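Robot Handling Laboratory
Course Handout 4: Comparing Two-Finger Grippers on a Bench Task
Course leader: Tamara Hodoroagă
Revised 7th August

1. Purpose of this session

Handout 3 dealt with arm calibration and the reading of joint torques. The present handout covers the comparison of grippers under conditions that are kept as nearly equal as the bench allows. Students will run the same short task with two sets of fingers, record the outcome of every attempt, and write up the comparison in the form given in Section 8.

Students who missed the calibration session must complete it before using the bench. The bench log will show whether a station has been calibrated, and a station without a log entry is to be treated as uncalibrated.

2. Terms used

Stroke: the distance between the inner faces of the fingers when the gripper is fully open. Stroke is measured at the tips. A figure taken at the knuckle is of little use when the fingers are angled.

Closing force: the force held at the fingertips once the fingers have stopped moving. The controller reports a motor current, and the conversion to force is different for each gripper. The conversion tables are kept with the grippers and must be copied into the report.

Approach: the part of the motion between the hover point and first contact with the object.

Regrasp: any opening and second closing of the fingers on the same object within one attempt. An attempt with a regrasp may still count as a success, but the regrasp must be recorded.

Drop: loss of the object after it has left the table or tray by more than a finger's width.

3. Equipment

Each station has two arms, one to the left and one to the right of the work area, with a common controller and a fixed camera. The arms are mirror copies of each other and take the same finger sets. Both arms must carry the same set during a run. A run with mixed fingers will be rejected at marking.

Finger set A (Merlow) has narrow, rigid tips. It reaches well into corners and under edges. Its contact area is small, and it will tip a tall object if it closes above or below the center of mass.

Finger set B (Howells) has a wider pad with a soft facing. It holds smooth objects more firmly at the same current. The pad is thicker, and it needs more clearance on both sides of the object before it closes.

The controller is the Tekeck unit used in the earlier sessions. Force limits are stored on the controller under the station number. Students may lower the limits. They may not raise them.

The test objects are kept in the drawer under each bench. They include thin-walled clear containers, their lids, markers, and several soft or irregular items. Clear plastic is included on purpose. Its edges are hard to see on camera, it bends under a light grip, and it slides easily on a smooth tabletop. A gripper that does well on solid blocks may do poorly on a shallow tray.

4. Setting up

4.1 Fit the finger set with the arm in the service position and the motor current off. Tighten the two mounting screws evenly. Uneven screws leave the tips crossed by a small amount, and the error is large enough to spoil a grasp on a lid.

4.2 Close the fingers slowly on the gauge strip and read the zero. If the zero has moved since the last entry in the log, enter the new value and tell the course leader.

4.3 Set the hover height for both arms. The tips should clear the tallest object in the task at all points of the path between the rest position and the work area.

4.4 Place the objects on the marks given in the task card. The container goes down first, then its contents, then the loose items. Objects are placed by hand, with both arms at rest.

4.5 Check the camera view before each block of attempts. The tips of both grippers should be visible at the point of contact. Overhead lights produce reflections on the tabletop and along the edges of clear parts, and these can hide the contact point. Move the task a short distance if this happens, and move it for both finger sets. 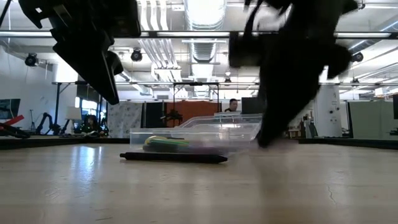

4.6 Agree on who will operate the arms and who will keep the record. The two roles are exchanged when the finger set is changed, so that each student operates and records once with each set over the two halves of the session.

5. The task

The task has three stages. All three are performed in one attempt, and the clock is not stopped between them.

Stage one: one arm holds the container steady by its near wall. The other arm takes the contents by any part that can be reached from above and lifts them clear of the rim.

Stage two: the contents are returned to the container at the opposite end. Both grippers then withdraw to hover height.

Stage three: a marker is picked up from the tabletop and placed across the container with its cap end pointing to the right. The marker may be turned in the air, but it may not be rolled along the table to reach a better position.

Stage three is the one in which the two finger sets differ most. A marker lying flat leaves very little height for the tips. With set A the operator can come down almost vertically and close on the barrel. With set B the lower edge of the pad may touch the table before the fingers have closed, and the controller will then report a contact that is not the marker. Operators should learn to tell the two contacts apart from the current trace. A table contact rises sharply in the vertical axis. A marker contact shows mainly in the finger motor.

Speed is not marked. Operators who move quickly between objects will find that the fingertips are blurred in the recording, and a blurred contact cannot be used as evidence in the report. Slow the last part of the approach.

6. Number of attempts

Each pair performs 10 attempts with set A and 10 attempts with set B. Failed attempts are counted and are not repeated. If the controller stops during an attempt for a reason unconnected with the gripper, such as a lost network link, the attempt is marked void and run again.

The order of the two sets is given on the task card. Half of the pairs begin with set B. Operators improve over a session, and the set used second would otherwise gain from the practice.

Results from all pairs are added to the course archive, which now holds over 2000 attempts on this bench. Of these, 851 involve clear containers. Students may compare their own results with the archive in the discussion section, provided that the archive figures are kept apart from their own in every table.

7. Recording results

The recorder fills in one line for each attempt. The line contains the attempt number, the finger set, the outcome of each stage, the number of regrasps, and a short remark. Outcomes are written as success, drop, missed grasp, or damaged object. No other words are to be used in the outcome columns.

The remark should state what the recorder saw and should leave the cause for later. "Tray moved toward the far edge during lift" is a good remark. "Grip too weak" is a judgment and belongs in the discussion. It may well be correct, but the recorder is seldom in a position to know it at the time.

Damage to containers must be entered even when the attempt is otherwise a success. Cracks in thin plastic change the way it bends, and a cracked container must be taken out of use before the next attempt. Spare containers are in the Tesdale cabinet at the end of the room.

The current trace is saved by the controller at the end of each attempt. Check that the file has been written before the arms are moved again. Files are named by station, set, and attempt number, in that order.

8. The report

The report is limited to four pages, not counting the results sheet. It should contain the following parts:

Setup, with the zero readings, force limits, and conversion table for each finger set.

Results, with one table for each stage and one for regrasps.

Two current traces, one for each finger set, taken from the same stage and marked to show the first contact and the end of closing.

Discussion, in which the differences between the sets are explained with reference to stroke, pad thickness, and contact area.

A recommendation. State which set should be used for work with shallow, clear containers and which for small items lying flat. It is acceptable to recommend the same set for both, or to find that the results do not support a choice. A difference of one or two successes in 10 attempts is weak evidence, and a report that treats it as a firm finding will lose marks.

9. Common errors in past reports

Force is quoted in units of motor current. The two sets have different conversion tables, so equal currents do not mean equal forces.

The container is pressed down by the holding arm in stage one. Pressing hides sliding and makes the lifting arm look better than it is. The near wall should be held and not pushed.

The lid is left where the second arm must pass over it. If a lid is not part of the task card, it should be placed behind the container and in the same position for every attempt.

The hover height is changed between sets without a note in the log. Set B sits slightly lower on its mount, and some change may be needed, but it must be written down.

10. Safety at the bench

Hands stay outside the work area whenever motor current is on. The stop button is within reach of the operator and is tested at the start of the session by both members of the pair. An object that falls from the bench is left on the floor until both arms are at rest.

Finger sets are returned to their cases with the tips closed. The station is signed off in the log by the recorder.

11. Preparation for the next session

Read the chapter on compliance in the course reader and work through the second problem set. Handout 5 will repeat stage one with the force limit lowered in steps, and each pair will need its own trace files from this session. Requests for extra bench time should be made to Tamara Hodoroagă before the end of the teaching week.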